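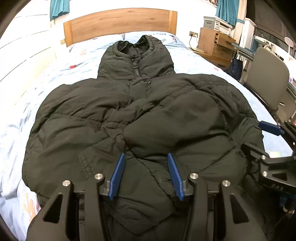

A dark puffer jacket laid out on a bed. Winter coats are the items most often requested through the Vandama clothing exchange.

Vandama clothing exchange to reopen with appointments and a winter coat reserve

28/05/2020

The Vandama clothing exchange will reopen to residents next month under a revised schedule, the Delus Foundation announced. The exchange, which has been closed to the public since the middle of March, will operate by appointment only during its first weeks. Donations will be accepted at a separate entrance and held before they are sorted.

The foundation also confirmed that it will set aside part of its storage space for a winter coat reserve. The reserve is intended to ensure that adult and children's coats donated during the spring and summer remain available when demand rises in November.

"Families clear out their closets in May and June, and they need coats in the fall," said Cor Verhoeven, director of the exchange. "In past years we passed much of that stock along to other organizations because we had no room to keep it. We then spent the first cold weeks asking for the same items back."

According to the foundation's annual report, the exchange distributed 2413 garments last year. Of these, 637 were coats or heavy jackets. Requests for outerwear exceeded supply throughout the late fall, and 41 households were still on the waiting list at the close of the year. Most were seeking coats in larger adult sizes or in sizes for children between the ages of four and nine.

The reserve will be housed on the upper floor of the former Kotian furniture warehouse, which the foundation has leased for a period of 18 months. The space is dry and heated, and has a freight elevator. Shelving and hanging rails were installed before the closure. The foundation stated that the cost of the lease will be met from its general fund and that no existing service will be reduced as a result.

Appointments

Residents who wish to visit the exchange will be asked to reserve a time by telephone. Each appointment will last thirty minutes, and no more than two households will be admitted at once. Face coverings will be required for all visitors over the age of two. Fitting rooms will remain closed until further notice. Garments that do not fit may be returned within two weeks and exchanged for another size.

Households that were on the waiting list at the end of last year will be contacted directly and offered the first appointments. They do not need to apply again. New applicants should have proof of residence available when they call; no information on income will be requested. Residents who are unable to leave their homes may ask for a parcel to be prepared and delivered. Delivery will be limited at first to addresses within the town of Vandama – the foundation expects to extend it to the Jemon district later in the summer.

Donations

Donations will be received in the morning only, at the loading entrance on the north side of the Kotian building. Donors are asked to remain in their vehicles until a member of the staff directs them forward. All items will be held for three days before handling.

The exchange is asking in particular for winter coats, padded jackets, snow pants, and waterproof boots in good condition. Zippers and snaps should be in working order, and pockets should be emptied. Coats should be washed or cleaned according to the label before they are donated, and must be fully dry. Down and synthetic padding that is packed away damp may develop mildew, and such items cannot be repaired. Donors are asked not to use vacuum storage bags, which can flatten the filling over a period of months.

Minor damage does not rule out a donation. The exchange maintains a small repair bench, and staff are able to replace buttons, patch linings, and close split seams. A note pinned to the garment that describes the fault will shorten the time needed for sorting.

The exchange is not able to accept bedding, pillows, stuffed toys, or used underwear at present. Summer clothing will be accepted again once the existing stock has been distributed. Items left outside the building after hours will be discarded.

Staffing and review

Two part-time positions will be added to support the new arrangements. One employee will manage appointments and deliveries, and the other will oversee the coat reserve, including the labeling and rotation of stock. Applications for both positions are open to residents of Vandama and Jemon.

Mr. Verhoeven said that the reserve will be reviewed at the end of the coming winter. The review will consider how many coats were stored and issued, how well they kept in storage, and whether the waiting list was shortened. The findings will be presented to the board of the foundation, which will then decide whether to seek a longer lease on the space.

"Our first concern is to reopen safely," he said. "The second is that a family asking for a coat in November should be able to leave with one on the same visit."

A notice giving the opening date and the telephone number for appointments will be mailed to all households in the town. Copies in large print will be available at the public library and the post office.

Contact | Privacy | © 2020 Delus Foundation. All rights reserved. | Back to top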